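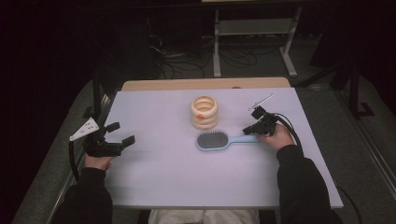

Bohumila Jurčo wrote in the margin of last week's handout that a police log tells the reader what was reported and when, and that almost every mistake in a short crime story comes from forgetting this. Her remark is used as the starting point for Unit 2.

Unit 2. Reading the police log

Reading before class: the Toletbridge log for February, in the course folder. It has 148 entries. Read all of them once, quickly, before starting the exercise.

2.1 What the log contains

Each line in the Toletbridge log has an incident number, the time of the call, the block or intersection, an offense code and a disposition. The time is when the call was received. For a burglary discovered in the morning, the offense itself may have happened at any point since the building was last occupied. Write "reported at" unless an officer or a charging document gives a time for the act.

The location is usually where the officer met the caller. In a street robbery this can be several blocks from where the robbery happened, as victims often walk or run to a store or a bus stop before calling.

The offense code is assigned by the dispatcher and may be changed by the officer, then changed again by a detective or a prosecutor. Entry 1932 in the February log is a standard case. It came in as a robbery on Nustby Street and was recoded as larceny from a person the same Sunday evening. Both codes appear on the sheet. A story that used only the first one would describe force or a threat of force that the later record does not support.

2.2 Terms that are often mixed up

Burglary: entering a building without permission in order to commit a crime inside. No person has to be present and nothing has to be taken.

Robbery: taking property from a person by force or threat. A house is burglarized. A clerk is robbed.

Larceny: taking property without force and without unlawful entry. Most shoplifting falls under this heading.

Assault: the meaning varies by state. In some codes it covers the threat alone, and physical contact is battery. Check the statute number on the complaint.

Detained, arrested, charged: three separate stages. A person who has been detained may be released with no further action. Do not use "suspect" for an unknown person who is known to have committed the act; "the robber" or "the man" is accurate when the robbery itself is not in dispute.

2.3 Dispositions

RTF means a report was taken and filed. UNF means unfounded: the department concluded that the offense did not occur, or did not occur in that jurisdiction. GOA means gone on arrival. CLR-A is cleared by arrest. CLR-E is cleared by exceptional means, for example the death of the person to be charged. An entry with no disposition is open, and it should be treated as open even if it is old.

Dispositions are updated for up to two weeks after the call and the sheet is not reissued. Ask for a current copy on the day of publication.

2.4 Attribution

One attribution per paragraph is normally enough if the source does not change. Name the record where possible: "according to the incident report" is stronger than "police said," and "according to the complaint" is stronger again, as it is a sworn document. When the log and the report disagree, cite the report and call the records office.

Compare:

(a) A man broke into the Laizer pharmacy late Saturday and stole cash.

(b) A break-in at the Laizer pharmacy was reported at 7:10 a.m. Sunday. Cash was missing from a register, according to the incident report.

Version (a) gives a sex, an hour and a number of people, none of which is in the record.

2.5 Exercise

Take the two Rutisix warehouse entries from the February log. Write four sentences on each, using the log only. Underline every fact that would need a second source before publication, and write the name of that source next to it. Bring a printed copy. Unit 3 covers court calendars and bail hearings.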